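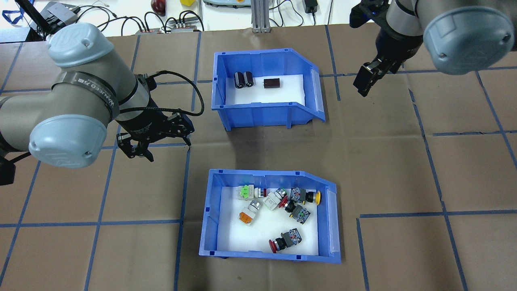
Progress Report: Component Recovery and Bin Storage, Undcombe Workshop
Reporting period ending 1 July 2023

1. Purpose of the funding

The grant covers the sorting, inspection and storage of electrical control components removed from decommissioned panels at the Putby site. Components in reusable condition are to be catalogued and made available to the training benches at Undcombe. Items that fail inspection go to licensed recycling. This report covers stock processed, changes to the storage layout, expenditure and the work remaining.

2. Stock processed

A total of 847 components had been logged at the close of the period. Of these, 302 have passed inspection and been assigned a bin location. A further 67 were rejected, mostly for cracked housings, seized actuators or missing terminal screws. The balance is awaiting inspection and is held in the cartons in which it arrived from Putby.

Push buttons and emergency-stop switches form the largest category by handling time. Each unit is checked for mechanical return, contact continuity in both positions, and condition of the contact block. Heads and blocks of different makes are not always interchangeable, and several units arrived with mismatched parts. These are separated, checked individually and reassembled only where the correct mate can be identified.

3. Bin layout

Storage has been moved from deep cartons to open-fronted blue plastic bins lined with white foam pads. The previous cartons allowed heavy switch bodies to rest on smaller parts, and the terminals on several relays were bent as a result. With the foam in place, parts are laid in a single layer.

Switches and passive components are now kept in separate bins. The switch bin takes push buttons with green, orange and yellow heads together with the red mushroom-head types. Head colour is recorded in the catalogue but is not used to divide stock between bins, as the training benches draw mixed sets. Black cylindrical capacitors go in the second bin, along with small block-type parts. Any block-type part whose markings cannot be read is logged as unidentified until it has been measured.

The front edge of the bin has a clear slot for a label. Final labels will be printed once the catalogue numbering has been settled (see section 6). The sorting surface is covered in brown paper and divided into large squares with dark blue tape. The paper is replaced when it becomes soiled or torn, and the tape grid is relaid at the same time.

4. Capacitor handling

All capacitors are discharged through a resistor and verified with a meter before entering the sorting area. Units showing bulging, leakage or damaged sleeves are rejected without further testing. The remainder are measured for capacitance and equivalent series resistance. The written procedure was revised during the period to require a second voltage reading after a rest interval, in order to detect charge recovery in the larger cans.

5. Expenditure and supply

Bins and foam were purchased from Keogh within the approved allocation. The foam was supplied in sheets and cut on site. Offcuts have been retained for lining transport trays. One order of 8 replacement meter leads remains outstanding. The supplier has confirmed the order but has given no dispatch date, and testing is continuing on the existing leads.

No transfer between budget lines is requested. Recycling charges for rejected stock have not yet been invoiced and will appear in the next statement.

6. Catalogue

Records are kept in Stela, the workshop's inventory database. Each entry holds component type, rated voltage and current where legible, contact arrangement, inspection result and bin location. Two problems were found during the period. Duplicate numbers were issued when records were entered from both benches at once, and the contact arrangement field did not accept combined normally open and normally closed blocks. The second fault has been corrected. Numbering is being reissued from a single sequence, and labels will not be fixed to the bins before that is complete.

7. Work remaining

Inspection of the uninspected balance is scheduled to finish in September. The order of work is emergency-stop switches, then remaining push buttons, then relays and capacitors. Emergency-stop units have been given priority at the request of the training benches, which are short of them. Units released for training are marked as not for return to service on live machinery.

Approval is sought to retain unused bins at Undcombe after the end of the grant for ongoing storage of the catalogued stock.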